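Search this site
Enter keywords

Sterner Kitchen Rentals, Endham: Kitchen FAQ

What is on the counter when I arrive?
Every kitchen has a toaster, a cutting board, a few mugs and cups, and a paper towel holder. Plates and bowls are in the cupboards.

Can I move things around?
Yes. Please keep the toaster clear of towels and paper while it is on. Cups can stay in the steel tray, and the bamboo board can stay out on the marble.

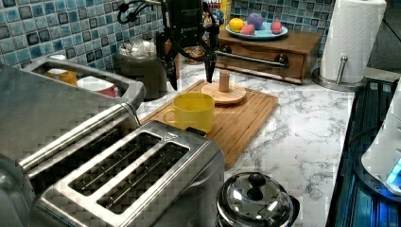 How do I clean the bamboo board?
Wash it by hand with warm water and a little dish soap, then stand it on edge to dry. Wipe out the groove as well. Do not put it in the dishwasher.

What can stain the marble?
Lemon juice, vinegar, wine and coffee. Wipe up spills right away and use the board for cutting.

Does the toaster take thick bread?
Slices up to an inch thick are fine. Unplug it and let it cool before you empty the crumbs.

What if I break a mug?
Leave a note on the counter. We do not charge for the first one. After that it is $20 per item.

Page updated May 4, 2020

Contact Sterner | Copyright Sterner Kitchen Rentals | Back to top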